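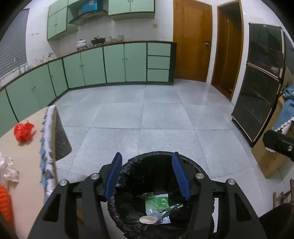

Ticket: wrappers miss the bin, sponge doesn't
Opened by Miroslava Doležal, May 6, 2021
Product: Skanero table-clearing routine

Hi again, it's me with the kitchen table job. The short version is that I still can't hand this chore over and walk away! Solid stuff is great. Give the routine a sponge and it picks it up and lets go over the bin every time. Thin plastic is another story – it closes on a wrapper, lifts, and half the time the wrapper just slides out or hangs on to one finger.

What I've tried so far:
Slower close. Helped a little with candy wrappers, did nothing for crumpled film.
Lower approach, 2 millimeters off the table. Better, but now it bumps things lying next to the target.
Reloaded the Pevent grasp settings from scratch. No change, and I lost my bin position (my own fault, I hadn't saved it).

Last night I ran 20 wrappers and got maybe half of them in. I can do the whole table by hand in less time than it takes me to type this.

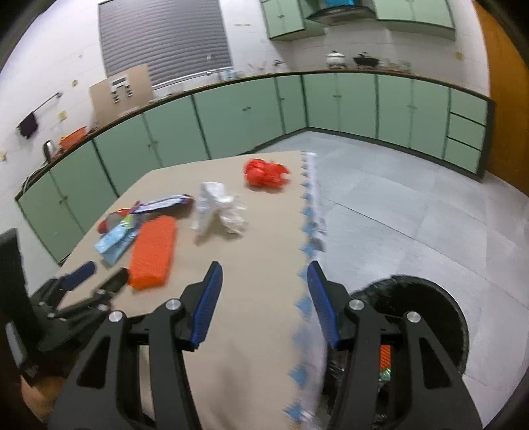

Otakar Ondrejka: Try sorting by stiffness first and leave the film for last. Also raise the release delay to 46, the default lets go before thin plastic has dropped clear.

Okay, delay is changed and saved this time. Film goes last from now on. Please keep the ticket open, I'll run it again tonight.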